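Flimidard Household Tasks Project
Progress report to the Cludby Fund, second reporting period
July 11, 2019

1. Purpose of this report

With this report we inform the Fund on the work done since our last letter in May. The question of the grant was simple to write down and is difficult to answer: can a pair of small, low-cost robot arms do ordinary chores of the home or the shop floor well enough that a person would leave them alone with it? Our answer today is "for a few chores, sometimes". The details are given in the sections which follow.

2. Work with two arms

In the first period we worked mostly with one arm. One arm can pick a block and put it into a tray, and it did this quite reliably, but very little in a household is like this. A pillowcase, a bag, a tea towel – all of these a person handles with two hands, and usually without looking much. For this reason we moved nearly all of our effort to two arms fixed on one common rail, with the same floor and the same lighting for each trial.

The material we use most now is small green pieces. We chose one colour so that results from different weeks can be compared, and so that the colour does not help the program in one week and disturb it in another.
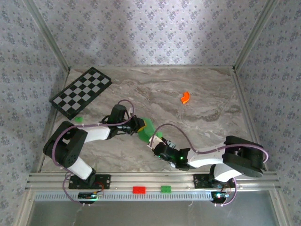 The most difficult moment is the handover. One gripper holds the item and the second must come to it without pushing it away or closing on the finger of the first. When the item is stiff, we can calculate where the second gripper should go. When it is soft, its shape changes as soon as it is lifted, and the calculation is old before the arm has arrived. We spent the largest part of May on this single problem.

We now let the second arm approach more slowly over the last part of the way and look again before it closes. It made each trial longer, and our colleagues at the Rutherford workshop were at first not happy with this. The number of dropped items did become smaller, however, and we have kept the slower approach.

3. Results

We ran 300 trials in this period, divided between three tasks.

Picking up one small item from the floor of the cell and placing it at a given position. This works. We consider the task finished and do not plan to spend more of the grant on it.

Passing a soft item from one arm to the other. This works on good days. In the last block of 15 trials, 12 were successful without help of a person. The other three failed in the same way: the second gripper closed just beside the edge and caught only air. We believe the error is in our calibration of the right arm, and it will be repeated from the beginning.

Holding a flat item at both ends and laying it down folded once. This does not work yet in a manner that we would show to a visitor. The arms can take the two ends, but to keep the tension equal while both are moving is another matter. If one side pulls a little more, the item slips out, and if both are too careful it hangs in the middle and folds under itself.

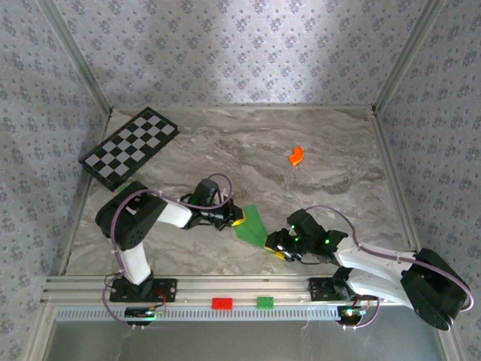 For comparison, we asked staff of the Cakham laundry to do the same fold by hand with the same pieces. They needed a few seconds, and several of them talked to each other while doing it. Our best complete fold took 19 seconds, and it was crooked. I mention this because the Fund asked in its last letter for an estimate of when such a system could be used in a real laundry. I do not think I can give a year for it. For sorting of small, firm items on a shop counter I would be more optimistic, and the people in Cakham told us that this would also save them some labour.

4. Difficulties

The grippers were a cause of delay. The fingers we received at the start were too smooth for thin material, and the replacement set was a long time at customs. The cabling also took more of our attention than was planned, as a cable which pulls on the wrist will change the position of the finger by a few millimetres, and with soft items this is enough to miss.

We also underestimated how long it takes to put everything back to the starting position between trials. It is done by hand. A person who looks at our time sheets could fairly say that the humans are doing the chores and the robots are watching – we are aware of it, and automatic resetting for the picking task is in the plan below.

5. Budget

Spending is within the approved lines, except for spare servos, where we are over. We ask permission to move the unused part of the travel line to equipment. The total of the grant would remain unchanged.

6. Plan for the next period

– New calibration of the right arm, then the handover trials once more with the same settings.
– Folding with a smaller and a larger piece, to learn if size is the problem or only the tension.
– Automatic resetting for the picking task.
– A second visit to Cakham, to see the sorting counter during normal working hours.

The trial records are kept at our office and can be sent to the Fund on request. We would be grateful for an answer on the equipment line before the new servos must be ordered.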